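Re-dressing the hose on the picking cell

Posted in September, under Workshop

I said in the last post that I would write up the hose job on the small picking cell, mostly so that I have it somewhere other than the back of a parts envelope. It took two evenings. If you only want the settings, they are near the bottom.

The cell is the one Wouter Willems and I have been looking after since spring. It is a KUKA arm on a bench, with a gray bin clamped down in front of it and a two-finger gripper on the end. It picks odd items out of the bin. We use hand tools and household things for that, whatever is in the drawer. The arm itself has given us very little trouble. Nearly everything I have had to fix is on the outside of it: the hose, the cables, the ties, and the bin.

The trouble this time was the gripper dropping out. It would close, hold for a moment, and then the controller would report the finger position as lost. It happened once or twice a night at first, then every few minutes. Wouter thought it was the gripper. I thought it was the cable, and I was partly right.

I started with the log. Over the last long run there were 998 picks and 29 of them ended with the position fault. I sorted those by where the arm was at the time. Most were with the wrist turned far over to reach the left wall of the bin. That pointed to something pulling tight on the way over, so I put the arm in manual, slow speed, and jogged the wrist by hand on the pendant while watching the cable. At the far end of the turn the bundle was as tight as a string. The hose beside it had plenty of slack, so the cable was taking all the load at the connector.

Whoever dressed it last (me, in spring) had tied the cable down with the wrist in the home position and never checked the ends of travel.

So I cut all the ties and started again. First I drove the wrist to its worst position and left it there. Then I locked out the cell, shut the air off at the bench valve and bled the line. I say this because Orathai Duangkaew asked in the comments last time whether I do it with the power on. No. The jogging is done with power on and hands clear, and the tying is done with everything off. It means walking back and forth a lot.

The connector had one bent pin and some wear on the jacket right behind the shell. I straightened the pin but didn't trust it, so I put on the spare cable. The spare is a Rikon one and slightly thicker than the old one. It doesn't like tight bends, so the loop had to get bigger. I ended up letting the cables follow the hose all the way around the wrist, so the two share one loop and move together, with a tie farther back on the arm.

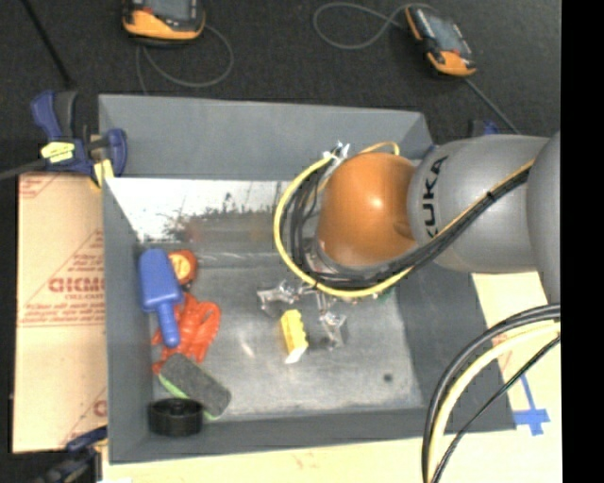 Reaching into the bin with the hose and cables looped around the orange joint.

The size of the loop is a compromise. Too small and you are back to pulling on the connector. Too big and it hangs down beside the fingers and can catch on whatever is in the bin, or on the rim when the arm goes in at a low angle. I tried three sizes. The first rubbed on the rim. The second was fine until the wrist came back the other way, when it folded under itself. The third has stayed clear in every position I could jog it to, and it's the one I kept.

A few notes on the ties, for next time. Leave them loose enough that the bundle can slide a little. Trim the tails flush, or they scratch you every time you reach past. Don't tie anything on the far side of a joint until you have moved that joint both ways.

While everything was off I looked at the bin too. It had crept a little toward the arm again, so I set it back and retightened the clamps. I then taught the bin corners over, because the old points were no use once it had moved. Jaruwan Khamphan showed me a good way to do this: touch off on the same two corners every time, and write the numbers on tape on the pendant.

Settings, as they stand now:

Wrist turn limited in software, five degrees short of where it was on both sides
Approach speed into the bin 200 mm/s, slower than before
Gripper force unchanged
Position fault now stops the arm in place and doesn't send it home

The last one matters. Going home with a half-held object is how we lost a tape measure behind the bench in June.

I ran it the next evening with the usual mix. It did 741 picks with no position faults. There were plenty of missed grasps, but those are a separate problem, and Wouter is working on it.

Still to do: order another spare cable, find a proper strap to replace the zip ties, and look at the bench air valve, which has started to hiss when it is half open. Bart Van Beek says he has one the right size. I'll pick it up when I take his drill back.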